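노보라 글쓰기 모임 자주 묻는 질문

안녕하세요, 노보라(Novora) 온라인 글쓰기 모임에 관심을 가져 주셔서 고맙습니다. 메일로 들어오는 질문이 늘 비슷비슷해서, 답장을 쓰다가 이럴 바에는 한곳에 모아 두자 싶어 이 페이지를 만들었어요. 조금 길지만 차라도 한 잔 옆에 두고 천천히 읽어 주세요. 찾는 내용이 없으면 맨 아래에 적힌 방법으로 편하게 물어보시면 됩니다.

모임 소개

노보라는 어떤 모임인가요?

각자 집에서 글을 쓰고, 2주에 한 번 화상으로 만나 서로의 글을 읽는 모임입니다. 처음에는 동네 책방 코엘류(Coelho)의 뒷방에서 몇 사람이 모여 시작했는데, 이사를 가거나 아이를 낳거나 해서 책방까지 오기 어려운 분들이 하나둘 생기면서 자연스럽게 온라인으로 옮겨 왔어요. 지금도 책방과는 사이가 좋아서, 해마다 5월이면 그곳에 모여 낭독회를 합니다. 에세이를 쓰는 분이 제일 많고 단편소설, 편지, 여행기, 가끔은 요리법을 빙자한 가족사 같은 글도 올라옵니다. 저는 개인적으로 그런 글을 참 좋아해요!

글을 한 번도 써 본 적이 없는데 괜찮을까요?

그럼요. 오히려 환영합니다. 지금 꾸준히 쓰시는 분들 가운데도 첫 달에는 일기 몇 줄만 올리시던 분이 여럿 계세요. 등단 여부나 학력, 하시는 일은 신청서에서 묻지 않습니다. 한 가지 부탁드리는 건 남의 글을 읽을 시간을 조금 내 주셨으면 한다는 점이에요. 자기 글만 올리고 나가시면 그날 합평이 꽤 쓸쓸해지거든요.

누가 진행하나요?

에세이 반은 니디아 니나 선생님이, 소설 반은 그레이엄 엘우드 선생님이 맡고 계십니다. 두 분 다 한국에서 오래 사셨고 모임은 모두 한국어로 진행해요. 니디아 선생님은 문장을 아주 꼼꼼하게 보시는 편이고, 그레이엄 선생님은 이야기의 큰 흐름부터 짚으십니다. 어느 반이 맞을지 모르겠다면 두 반을 한 번씩 참관해 보세요. 참관은 무료이고, 화면과 마이크를 꺼 두셔도 됩니다.

회원은 몇 명이나 되나요?

메일링 명단에는 212명이 계시지만 한 기수에 실제로 글을 쓰시는 분은 50명을 넘기지 않습니다. 그보다 많아지면 글을 제대로 읽어 드리기가 어려웠어요. 자리가 다 찼을 때는 대기 명단에 올려 드리고, 빈자리가 나면 순서대로 연락드립니다.

준비물과 글 쓰는 자리

어떤 장비가 필요한가요?

인터넷이 되는 컴퓨터 한 대면 충분합니다. 새로 사실 필요는 정말 없어요. 화상 모임은 웹 브라우저에서 바로 열리고, 원고는 평소 쓰시던 문서 프로그램으로 쓰시면 됩니다. 휴대전화로도 참여할 수는 있지만 원고를 함께 띄워 놓고 읽는 시간이 길어서 눈이 금방 피곤해져요. 카페에서 들어오실 때는 이어폰을 꼭 챙겨 주세요. 남의 글을 소리 내어 읽는 순서가 있어서, 옆자리 손님에게까지 들리면 글쓴이가 민망할 수 있답니다.

손으로 써도 되나요?

초고는 얼마든지 손으로 쓰셔도 됩니다. 다만 제출하실 때는 타이핑해서 올려 주세요. 예전에 공책을 찍은 사진을 받아 본 적이 있는데, 글씨가 작으면 다른 분들이 읽다가 지치시더라고요. 옮겨 적으면서 문장이 한 번 더 다듬어진다는 분도 많으니 귀찮더라도 한번 해 보세요.

책상이 늘 어수선해서 집중이 안 됩니다. 다들 어떻게 하시나요?

이 질문은 참관하신 분들이 거의 매번 하십니다. 저도 그 마음을 잘 알아요. 영수증 한 장만 보여도 갑자기 가계부를 쓰고 싶어지니까요. 책상 전체를 치우려고 하면 그 일로 저녁이 다 가 버리니, 노트북을 펼칠 만큼만 비우고 거기서 바로 시작해 보시길 권합니다. 나머지 물건은 상자에 쓸어 담아 의자 밑에 두셔도 돼요. 정리는 글을 올린 다음에 하셔도 늦지 않습니다.

바닥에 매트를 한 장 깔아 두는 것도 꽤 도움이 됩니다. 색이 차분한 것이면 눈이 덜 바쁘고, 매트 위는 글 쓰는 자리라고 정해 두면 컵이나 우편물이 슬금슬금 넘어오는 일도 줄어들어요. 펼친 노트북을 가운데 두고 마우스 패드를 왼쪽에 놓는 식으로 자리를 정해 두면, 앉을 때마다 다시 고민하지 않아서 좋습니다.
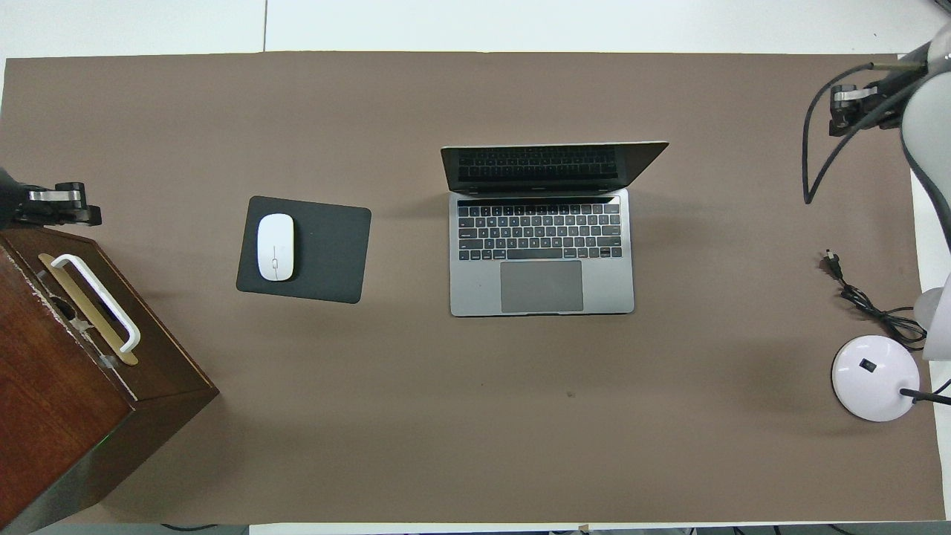
원고 제출과 합평

원고는 언제까지, 얼마나 써야 하나요?

모임 전날 밤 9시까지 올려 주세요. 길이는 자유롭지만 A4 2장 안팎이 함께 읽기에 알맞습니다. 소설 반은 조금 더 길어도 괜찮아요. 제출은 졸릭스(Zolix) 게시판에서 하시면 되고, 가입이 승인되면 주소와 비밀번호를 메일로 보내 드립니다. 메일이 안 보이면 스팸함을 먼저 한번 살펴봐 주세요. 이상하게 거기로 잘 들어갑니다.

마감을 못 지키면 어떻게 되나요?

벌금도 없고 잔소리도 없습니다. 글 없이 오셔서 다른 분의 글을 읽고 가셔도 돼요. 다만 마감이 지난 뒤에 올라온 글은 다음 모임으로 넘깁니다. 미리 읽어 오시는 분들을 위한 약속이라 이것만은 지키고 있어요. 급한 사정이 있을 때는 제출 시간을 조금 늦춰 드릴 수도 있으니 그날 오후까지 귀띔해 주세요.

합평이 무섭습니다. 혹평을 듣게 될까요?

처음에는 다들 그렇게 말씀하세요. 모임에서는 먼저 마음에 남은 문장을 하나씩 고르고, 그다음에 읽다가 걸린 곳을 이야기합니다. 글쓴이가 직접 궁금한 점을 적어 두시면 그 질문부터 다루고요. 예를 들면 첫 문단이 너무 늦게 시작하는지, 할머니 이야기를 빼도 되는지 같은 것들이요. 평을 듣고 싶지 않은 날에는 제목 옆에 '낭독만'이라고 적어 주시면 모두 듣기만 하고 넘어갑니다.

모임은 몇 분 동안 하나요?

한 번에 120분이고 중간에 잠깐 쉽니다. 저녁 8시에 시작해서 밤 10시에 마쳐요. 이야기가 무르익으면 남은 분들끼리 더 나누기도 하지만 먼저 나가셔도 전혀 실례가 아닙니다. 아이가 깨서, 국이 끓어서, 그냥 졸려서 나가시는 분들도 계시니 인사 없이 조용히 나가셔도 괜찮아요.

제 글이 밖으로 퍼질까 봐 걱정됩니다.

게시판은 같은 반 회원만 볼 수 있고, 기수가 끝나면 원고를 모두 내립니다. 다른 회원의 글을 옮기거나 일부라도 인용하실 때는 글쓴이의 허락을 받으셔야 해요. 모임은 녹화하지 않습니다. 본명이 부담스러우면 필명을 쓰셔도 되고, 필명을 중간에 바꾸셔도 됩니다.

문집과 낭독회

문집은 어떻게 만들어지나요?

일 년에 한 권씩 엮고 있고, 제작은 토르콜란스(Torkolance) 인쇄소에 맡깁니다. 싣고 싶은 글을 직접 고르시면 되고 안 실으셔도 괜찮아요. 교정은 회원끼리 짝을 지어 서로 봐 드립니다. 글을 실은 분께는 2권씩 보내 드리는데, 한 권은 꼭 누군가에게 선물하시더라고요. 받으신 분이 다음 기수에 신청하신 적도 있어서 무척 반가웠습니다.

낭독회에는 꼭 참석해야 하나요?

멀리 계신 분이 많아서 참석은 자유입니다. 오시기 어려우면 다른 회원에게 대신 읽어 달라고 부탁하셔도 되고, 가족이나 친구를 데려오셔도 좋아요. 책방이 넓지 않으니 함께 오실 분이 있으면 미리 알려 주세요. 계단이 불편한 분께는 뒷문 쪽 길을 따로 안내해 드립니다.

신청과 문의

중간에 쉬었다가 돌아와도 되나요?

네, 언제든지요. 한 기수를 쉬신 분께는 다음 모집 소식을 먼저 보내 드립니다. 몇 년 만에 돌아오신 분도 계신데, 예전에 쓰다 만 글을 그대로 이어서 가져오셨어요.

신청은 어디에서 하나요?

홈페이지의 신청서를 작성해 주시면 됩니다. 요즘 즐겨 읽는 글이나 써 보고 싶은 이야기를 짧게 적는 칸이 있는데, 심사용은 아니니 부담 없이 채워 주세요. 확인 메일은 보통 하루 이틀 안에 나갑니다. 더 궁금한 점은 홈페이지 문의란에 남겨 주시고, 전화 통화가 편한 분은 번호와 통화 가능한 시간을 함께 적어 주시면 저녁에 연락드릴게요.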